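Trays, Tubs and Other Promises

A small gallery on sorting trays
Words by Torunn Söderlund, 7 February 2020

I have been sold a lot of trays. Desk trays, drawer trays, trays for putting other trays in. Every one came with the same claim, that once things had an edge around them they would stay put and I would stop losing half an hour to a missing screw. I don't believe it, or not as much as the catalogues would like me to, but I keep buying the things, so I suppose some part of me does.

What follows is a page on the kind of shallow plastic tray that sits on a worktop and holds whatever is being handled. I've kept the notes short. Prices are what I paid or was quoted, without postage.

On colour first. The Werkus range comes in grey, white and a blue that looks better in the shop. The argument for bright trays is that you see small parts against them. That holds for dark parts. Put something pale or yellow in a yellow tray and you have gone to some trouble to hide it. I asked Trokovik why they push yellow so hard and was told it was "the professional choice", by someone who also described a bucket that way.

Yellow on yellow, on a dark grey surface. The tray stands out from the worktop very well. The small lumpy thing lying in it — sponge, toy potato, take your pick — is only a little stronger in colour than the plastic around it. 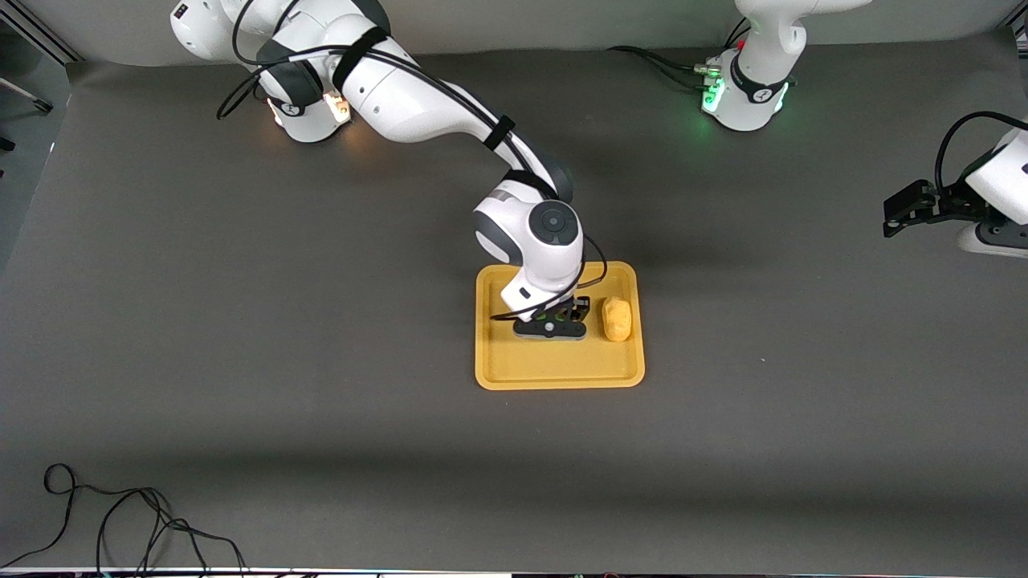 Does a raised rim stop things rolling out?
It stops slow things. Anything round that gets a proper knock will go straight over a shallow rim, and a deeper tray is the only real cure.

The deeper tray brings its own nuisance, of course. You can't get your fingers flat to the bottom, so you end up tipping it out on the bench, and then you may as well have had no tray at all. My Sampaio deep tub has spent most of its life upside down with a plant on it.

Rounded corners are the one feature I'll defend. Square corners collect grit and wax and whatever was in there last July, and no brush I own gets it out. A rounded corner wipes with a cloth. The makers hardly mention this — they would sooner talk about stacking.

Stacking, then. I bought 6 Grarneck trays on the strength of the word "nestable". They nest all right. Two of them nested so firmly that I had to run the hot tap over the outer one and prise them apart with a butter knife. The listing had 152 reviews and I read far too many of them afterwards, looking for someone else with a butter knife. There were several.

Cost is where I get properly suspicious. The Grarnecks were £8 each. Trokovik wanted £22 for one of much the same size, and when I put the two side by side at the counter the main difference I could find was the sticker. It may well last longer. I was offered no evidence of that beyond the salesman pressing on it with his thumb.

I went home with the cheap ones. The lids are sold separately and don't fit.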